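Ticket 442: Drawer sticks halfway, won't close flush
Site: Koltcombe, play kitchen corner
Raised by: Raluca Crăciun
Assigned to: Thắng Lục
Status: Monitoring

Raluca Crăciun, 09:10
The drawer in the small cream cabinet is sticking again. It comes out to the halfway point, stops, and then needs a hard tug. Going back in it stays proud of the front by the width of a finger. I have told people to leave it alone for now. Can someone look before the afternoon group?

Thắng Lục, 09:35
Is it stiff all the way along, or only at the one point? And is there anything in it?

Raluca Crăciun, 09:41
Only at the one point. It was full of toy food and plates when I tried it. I haven't emptied it.

Thắng Lục, 11:20
Had a look. Emptied the drawer completely and tried it with nothing inside. Still catches, but much less. Took it right out and checked the opening with a torch. Found a plastic teaspoon and a folded sticker sheet at the back, both removed. That explains it not shutting flush. It now goes all the way in.

The halfway catch is separate. There is a rub mark on the underside on the left, where the wood has been dragging. Cleaned both runners with a dry cloth, then rubbed candle wax along them. Three pulls in and out to work it in. Better, but I can still feel it.

Thắng Lục, 11:48
Sanded the rub mark lightly by hand with 200 grit. Wiped off the dust and waxed again. Slides without catching when empty. I have not touched the top edges of the sides. They are a bit worn but they don't meet anything when the drawer moves.

Also checked the handle. No movement in it, fixings tight, nothing to do there.

Benedetta Morelli, 12:15
Before this gets closed, please try it with things in. Ticket 88 was the same cabinet and was closed after an empty test. It came back within the week. The stack of plates was too tall and the top one was catching on the frame.

Thắng Lục, 12:22
I hadn't seen 88. Will do.

Thắng Lục, 13:05
Loaded test done. With the full set of plates stacked in the corner it jams straight away, same place as reported. With the stack split in two it runs clear. So the wood was rubbing, but the plates were most of it.

Suggest the drawer is kept to one layer, with the rest going in the tub from the Monddale order. Animals can stay in if they are laid flat.

Raluca Crăciun, 13:30
Fine by me. I have moved most of the plates to the tub and will put a label on the lid. Tried the drawer myself just now and it opens with one hand.

Ngọc Chu, 15:50
Used it with the afternoon group. No sticking. It did squeak a little towards the end, on the way out only.

Thắng Lục, 16:10
The squeak will be the fresh wax. If it is still doing it after a few days, reply here and I will take the drawer out again. I'd like to avoid oil near the wood as it will mark.

Leaving this open as monitoring. Please don't raise a new ticket if it comes back, add to this one so the history stays together.

Attachment 1
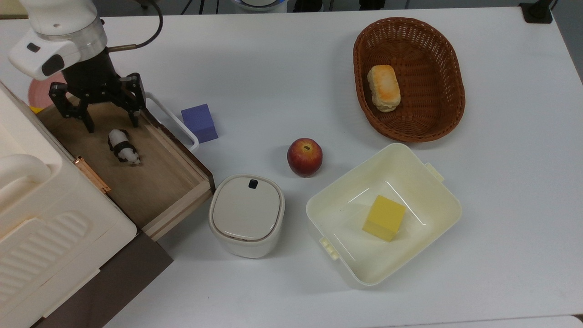 Drawer open with the light load, panda laid flat.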